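Revisión de marzo de 2020. Texto de Shoshana Whitfield, con correcciones de Jalen Sorensen.

## 4. Preparar la mesa de acero y colocar los botes

¡Llegamos a la parte más agradecida del montaje! Con la mesa Gelmont ya armada (capítulo 3), quedan por colocar el pie metálico, los botes de aperitivos y los envases redondos. Reserva 28 minutos la primera vez; después irás mucho más deprisa.

### 4.1 Antes de empezar

Ten a mano:

- un paño de microfibra limpio y otro apenas humedecido
- el nivel pequeño que viene en la bolsa de tornillería
- 2 bridas reutilizables
- los botes y envases que vayas a colocar, todos cerrados

> **Precaución:** no pases estropajo por el tablero. El acero cepillado lo aguanta casi todo, pero los arañazos cruzados a la veta se ven desde la otra punta de la sala.

### 4.2 El pie y el suelo

1. Barre la zona. Una miga bajo una pata basta para que todo cojee.
2. Abre las patas del pie hasta el tope y aprieta la palomilla con la mano, sin alicates.
3. Coloca el pie junto a la mesa, con espacio para pasar por detrás.
4. Sube la varilla vertical poco a poco y bloquéala antes de soltarla. 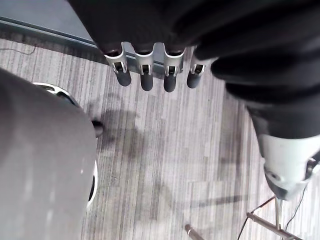 Un buen pie se nota porque te olvidas de él en cuanto está puesto, y por eso nos gusta tanto dedicarle estos minutos. Empújalo suavemente con la palma por los cuatro costados: si baila, abre más las patas y repite. Las tubulares finas, como las de la foto, ocupan muy poco a la vista pero se abren bastante a ras de suelo, así que calcula el paso por la punta de las patas y no por la varilla. El cable oscuro que baja en diagonal a su lado pide el mismo cuidado; fíjalo con una brida cerca del cruce de las patas y deja algo de holgura hasta el suelo.

> **Nota:** si tu pie es el modelo Rirker antiguo, la palomilla queda por dentro. Ciérrala antes de levantar la varilla.

### 4.3 El tablero

1. Pasa el paño húmedo siguiendo la veta, de un extremo al otro.
2. Seca enseguida con el paño limpio.
3. Comprueba el nivel en las dos direcciones y corrige con los tacos regulables.
4. Retira las herramientas y los restos de cinta, también los que quedan pegados al borde de atrás (¡siempre aparece alguno!).

### 4.4 Los botes y los envases

Ahora viene lo divertido. Los botes altos lucen muchísimo sobre el acero, con esas tapas amarillas que se ven enseguida.

1. Empieza por un solo bote, de pie, hacia el centro del tablero.
2. Gíralo hasta que los dibujos miren al frente.
3. Acerca después el envase redondo. Sujétalo por la parte baja, con la tapa a la vista, y llévalo al lado derecho.

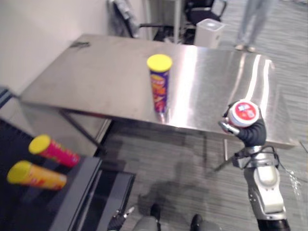 4. Bájalo recto hasta que apoye toda la base y suelta entonces. Si lo arrastras, el fondo puede marcar el acero.
5. Deja los botes de repuesto tumbados en la superficie oscura auxiliar, en la misma dirección y fuera del tablero.
6. Da un paso atrás y mira el conjunto desde la altura a la que vaya a verlo la gente.

Prueba combinaciones de color, que da mucho juego: el morado sobre la mesa y el naranja en reserva, o al revés. Cletus Szabo prefiere los envases bajos delante y los altos detrás; también queda estupendo.

> **Precaución:** no guardes tumbado un bote que ya hayas abierto, aunque la tapa parezca firme.

Si algún bote resbala, vuelve al paso 3 del apartado 4.3 y revisa el nivel. Los recambios de los tacos están en la página 46.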